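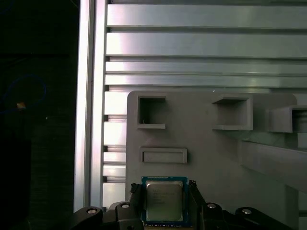

4.2 Recovering from a grip fault while a processor is held

Use this procedure when the Stonar gripper stops with a processor between its fingers and the Hundau controller shows fault 693 (grip force out of range). The arm holds its position and the fingers stay closed. The part will not drop as long as gripper power stays on.

CAUTION: Do not press the emergency stop to clear this fault. The emergency stop cuts gripper power after 2 seconds and the processor can fall. If a person is at risk, press it anyway and accept the loss of the part.

Before you start, put on a grounded wrist strap and have an antistatic tray ready.

1. Set the mode switch to MANUAL. The arm will not move in this mode unless you hold the enable button.

2. Look at the wrist camera view. The processor should stand upright between the two fingers, with the metal heat spreader facing the camera. If it is tilted, go to step 6.

3. Check that the processor is clear of the gray panel and its holders. If it is touching, do not jog the arm sideways. Go to step 6.

4. Hold the enable button and jog the arm straight back from the panel at speed 4 or lower. Stop when you have room for a hand and the tray.

5. Select GRIP > RE-MEASURE. If the force reading returns to the green band, press CLEAR and go to step 9. If the fault comes back, continue.

6. Slide the tray under the processor. Hold the part by the edges of the green or blue substrate - never by the contacts.

7. Select GRIP > OPEN SLOW. Keep your other hand away from the linkage arms. They swing outward as the fingers open.

8. Inspect the fingertips. Replace both fingers if either tip is cracked or loose (kit 2779). Slight roughness is normal on printed tips and does not cause this fault.

9. Check the bolts on the linkage arms by hand. A loose bolt lets one finger lag behind the other, and the controller reads this as low force. Tighten as described in the Zeman linkage sheet.

10. Run the Skedar grip test with a scrap processor before you return to AUTO.

Note: Fault 693 is stored in the log even after it is cleared. If it appears again during the same shift, take the cell out of service and recalibrate the gripper (section 4.4).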